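Gripper notes, kitchen counter setup -- week whatever

Quick one tonight, I have a build running and it's eating the whole machine.

So. Still on the stock two-finger versus the wide-pad one Renzo Ferri sent over from Mulico. Same arm, same simulated kitchen, same controller. 211 trials total, split between the two, which sounds like a lot until you see how many I had to throw out because I left the old friction values in the config. My fault. Fixed now.

Short version: I'm keeping the stock fingers for the moment. The wide pads win on round produce and they're much better behaved on a sponge, but they're clumsy near anything with a brim or a rim. Pads catch, arm stiffens, controller gives up. Marisa Zuccaro thinks it's my approach angle and she may be right. Haven't tried it her way yet.

Controllers -- I ran 2 of them. The Sindov one is smoother but it hunts at the end of a reach, a little wobble before the fingers close. The plain impedance one is uglier and I trust it more. Vaughan Cosgrove asked for plots. Vaughan, they're coming. Probably.

Cameras is where I actualy changed my mind. I'd been running everything off the side view and treating the wrist camera as a bonus. Wrong way round. The wrist view is ugly, half of it is fingers, but for the last 5 centimeters it's the only one I want. From the side the gripper hides whatever it's going for. Mugs especially.

Downside, the wrist view is hopeless for knowing where you are. All stone and wood grain. You need both, and you need them in sync, and mine were two ticks apart for most of November. Ask me how I found that out. Don't.

Next: thinner pads, Marisa's angle, and a proper go at long-handled stuff. Also want to redo the lighting becuase the shadows are blocky up close.

Views from the stock finger setup:

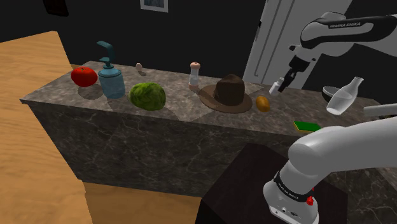
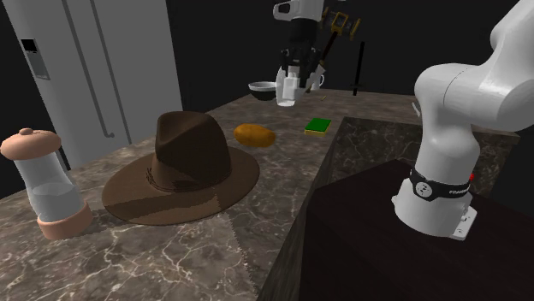
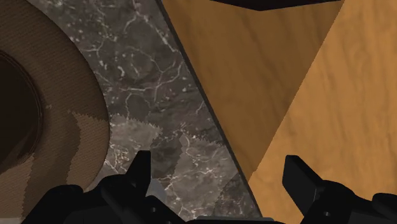

Simulated kitchen, stock fingers. Last one is the wrist view.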